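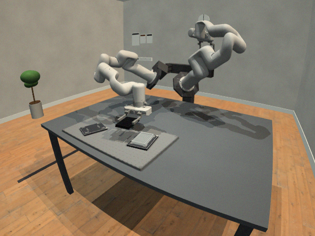 Sigita Uibo asked why anybody would bother teaching a robot inside a computer, when the robot could practise in a real room with real things to pick up. It's a lovely question, and it deserves a proper answer, so get comfy!

Think back to when you learned to tie your shoelaces. Somebody probably showed you, and then you tried, and the loops fell apart, and you tried again. A robot's learning program needs examples too, only it needs heaps more of them than you did. We call each example an episode. It's a bit like a very short diary, written down moment by moment, of where the arms were, how wide the fingers were open and where everything on the table was sitting.

In our Hikurik project we gather 450 episodes for one little laboratory job, and a single episode can be 60 seconds long. The room, the table and both white arms are made by a computer, a bit like the places in your favourite game, so a dropped plate never breaks and no one has to sweep up. 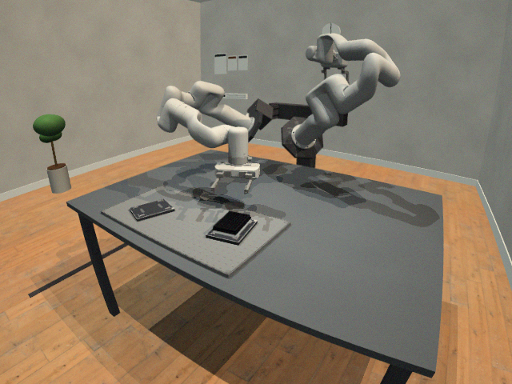
We also move things a little between episodes. If a plate always sat in exactly the same spot, the program might only learn that one spot, and then it would be puzzled by a plate a few centimetres away (you'd still find your cereal bowl if Dad put it on the other side of the table, wouldn't you?). Muddled tries get saved as well, with a note saying they went wrong, and the learning program gets to study those too.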